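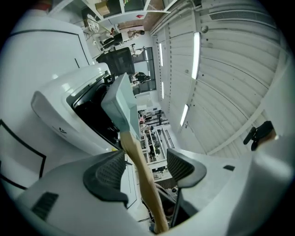 The kitchen corner is open again. The shelving has been straightened out, and Nele Gerlach has gone through the boxes and put the small tools in one place. If you borrowed something with a wooden handle in May, please check your desk drawers. We are still short 2 spatulas and a peeler.

The white table stays where it is. The black tape on it marks the cooking area, so please leave it down when you wipe the top. A damp cloth is enough. Malte Harms replaced one strip that had started to curl and has more of the tape if another one goes.

A few notes on pans:

- Only one pan on the griddle at a time, with the handle turned toward you and clear of the buttons and the knob.
- No metal utensils in the light-colored pans. The last one from Mertens lasted 40 days before the coating was scratched through.
- Wash wooden handles by hand and dry them right away — they do not go in the dishwasher.
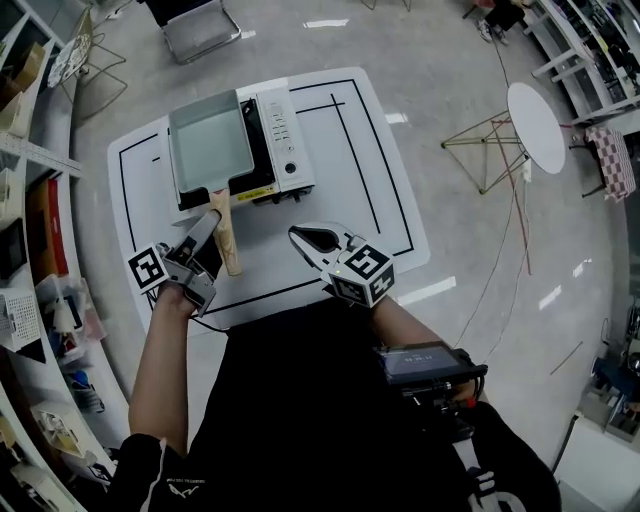
## Friday lunch

Octavian Ene is cooking on Friday and has 41 names on the list. He will make pancakes, some savory, and would like help with chopping from 11 onward. Tell Svenja Grube if you have an allergy, or if you signed up and can't come. Bring your own plate.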